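About us

Hello! We're Flokalano, a small software company in Ikville, and we write the bit of a robot that decides what to do next. We don't build arms or hands (we tried once, it went badly, please don't ask about the elbow). We make the planner, the perception code that feeds it, and a pile of tools for finding out why things went wrong.

I started the company in a rented room in Dilstead with one desk and a very loud fan. Back then I was writing grasp planners for other people, and I kept rewriting the same log viewer for every client. So I made a decent one and gave it away, and somebody at Halilović, a local bakery supplier, rang up to ask if we could help with their packing line. That was our first proper job! We moved to Ikville the December after.

Our main product is still the planner. It looks at what's on the table, works out which hand should go first, and keeps the other one out of the way until it's wanted. Two hands sharing a small space is a lovely problem – they'd both go for the same thing if you let them – and I could talk about it all day.

Everything we change gets run against 831 recorded tasks before it goes near a real arm, and then we do it for real, on the table in our front room.

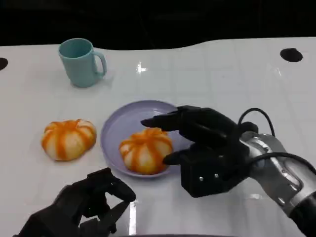
Soft, round food is what I like testing with best. A grip that's fine on a mug can be far too much for a bun, and the creases make it hard for the software to settle on where the edges are. We rewrote our contact code twice over that, and the second version is the one our customers use now.

If you fancy a chat, or you've got a robot that keeps dithering, do write to us. You don't need a tidy spec – a few sentences and a log file will do nicely.

Page last updated July 8, 2026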